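Dish rack for tape and other flat stuff?
Storage and Small Spaces > Work tables
Started 2024-03-28

hollowaybench
Posts: 193

Okay so I've been reading this section forever and finally have something to ask. My work table (it's the one in the back room, I wrap parcels there and do cards and a bit of bookbinding) has been a mess since we moved. Tape everywhere, envelopes sliding off, scrap board leaning on whatever will hold it up. I bought one of those wall pocket things from Plokon last year and it sagged so badly I took it down after a week.

So last weekend I was in the kitchen aisle looking for something else completely and ended up walking out with a dish drying rack. Black, long, rods sticking up in a row. I want it to live on the work table and never see a plate in its life.

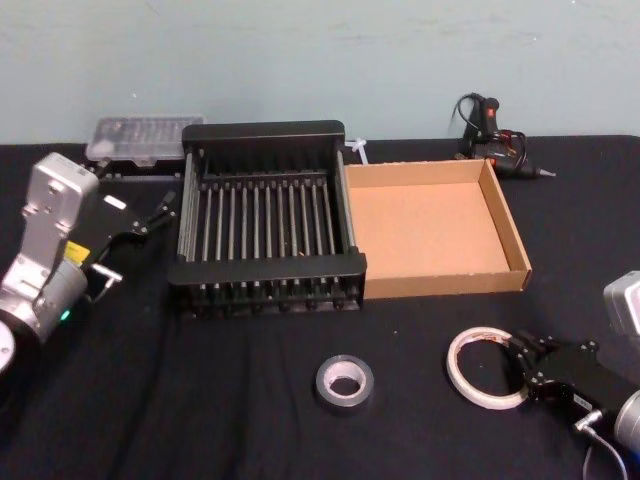 Tape is the main thing I'm trying to fix. I go through a lot of it and the rolls end up stacked in a drawer where I can only ever get at the top one, and of course it's never the one I want. I'm thinking rolls standing on edge between the rods, envelopes behind them, maybe offcuts of board at one end. I've put the rack in the middle of the table for now with the clear case, the one with the compartments, back against the wall beside it, and I already like that I can get at both without moving anything. The black cloth is staying, I think. Paper snips show up on it right away and I can just shake the whole thing out.

So two questions. Has anybody run a rack like this for more than a few months? And do the rods start leaning if you put heavier rolls in?

--

quillandtwine
Posts: 403

Yes! I've had one going on my sewing table for ages and I'd never give it up. Mine is a Gresar, chrome, nothing fancy. I keep patterns in it, and zip bags of trims, and they all stand up like files. The rods on mine did start leaning a little at one end where I'd crammed too much in. I pushed them back by hand and moved the heavy stuff closer to the side walls and it's been fine.

For tape though I'm not so sure. Skinny rolls are going to flop over between the rods unless you pack them in tight.

--

dalton_r

I'm going to be the grump here. A dish rack is a dish rack. It's all gaps. Anything smaller than a plate falls through or tips, and then you've got this big open thing collecting dust in the middle of your table. Get a length of dowel and two brackets, hang the rolls on that, done. Takes maybe half an hour and costs next to nothing. You get your whole table back too.

--

hollowaybench
Posts: 193

dalton_r -- I had a dowel at the old place! I hated it. The roll you want is always in the middle, so you slide four of them off and then you slide four of them back on. Also I rent and I'm not drilling into that wall, it's scuffed up enough already.

quillandtwine, the flopping thing is a good point and I've been playing with it this evening. White tape first because that's the one I grab most.

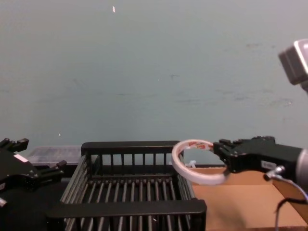

What I'm leaning toward is putting the wide packing rolls down the middle where they can stand up by themselves, and then the narrow ones at the end, snug against the side, with a strip of card between so they can't roll forward. Brown cardboard, the ordinary kind, I've got stacks of it. I cut one strip and it was too tall and looked silly, so I'll trim it tomorrow. Does anybody put a liner in the bottom? I keep going back and forth on that.

--

Yeshi Berhe

Hi, I pack orders for a little stationery shop so tape is pretty much my life, haha. Liner yes, but only under half of it. If you cover the whole bottom you end up with a tray full of fluff and tape ends that you have to lift everything out to clean. Leave the other half open and you can just pick the rack up and wipe under it.

Also I'd keep tape on its side and not on edge if your room gets warm in summer. The edges get sticky and pick up every bit of lint. I know people disagree with me on this!

--

dalton_r

I'm people. On edge is fine. Every hardware store I've ever walked into hangs it on edge.

--

Yeshi Berhe

They hang it by the core, which is your dowel, so nothing is touching the edge of the tape. In a rack it's sitting on the rods. Different thing.

--

dalton_r

OK, fair. Which is an argument for the dowel, by the way.

--

hollowaybench
Posts: 193

You two are making me want to go out and buy a dowel AND a second rack.

I like the half liner idea a lot. I was also trying to work out which way round everything should go. At first I had the rack turned sideways with the case in front, and that was awful, I kept reaching over the rods and catching my sleeve. With the case up close to the end panel it feels much more natural.
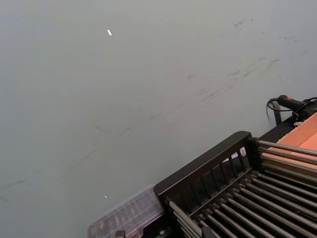

The case is for all the bitty things, by the way. Brads, eyelets, spare blades, the tiny clips I lose every single time. I had them in jam jars before and it drove me nuts because you have to tip the whole jar out to find one blade. I still need to label the lid and I haven't decided if I label by size or by what I use it for. My sister says by size. My sister doesn't bind books.

--

quillandtwine
Posts: 403

By use, always by use! I did mine by size first and then spent a whole winter opening the wrong little door.

On the rack, does yours have feet? My Gresar slid all over until I stuck some felt under it. On cloth it might be even worse, the cloth moves and takes the rack with it.

--

Bjarke Steinarsdóttir

Shelf liner under the cloth. The rubbery mesh kind. Cut it a bit smaller than the cloth so it doesn't show. I have 24 inches of it under my cutting station and nothing moves.

I'm with the grump on dust, though. If you don't use the rack every day, throw a tea towel over it.

--

hollowaybench
Posts: 193

Oh, mesh liner is smart, and I think there's a roll of it left over from the kitchen drawers. Going to dig it out.

Tried a few more angles for the rack before dinner, mostly to see how much elbow room I'd have left for the cutting mat. 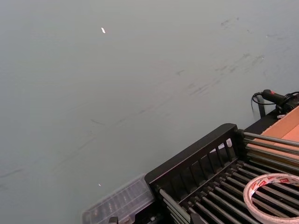

I think I'm going to leave it long ways along the back and put the mat in front. If I shift the case over a touch there should be space for the bone folder and the glue pot too. Envelopes are next. The big mailers are going to stick up quite a bit past the top rail and I don't know if that'll bug me. Probably it will.

dalton_r, I'll make you a deal, if the rods are leaning by June I'll put up a dowel. With those sticky hooks, though. No drilling.

--

dalton_r

Sticky hooks will not hold a dowel full of packing tape. Please don't do that.

--

Yeshi Berhe

Agree with dalton on that one. Mine came down at night and I thought somebody was in the house.

For the mailers, try laying them flat underneath, if your rack sits up high enough. Mine does and I get a decent little stack under there.

--

hollowaybench
Posts: 193

Ooh, I hadn't thought about under it. Will measure tomorrow and report back.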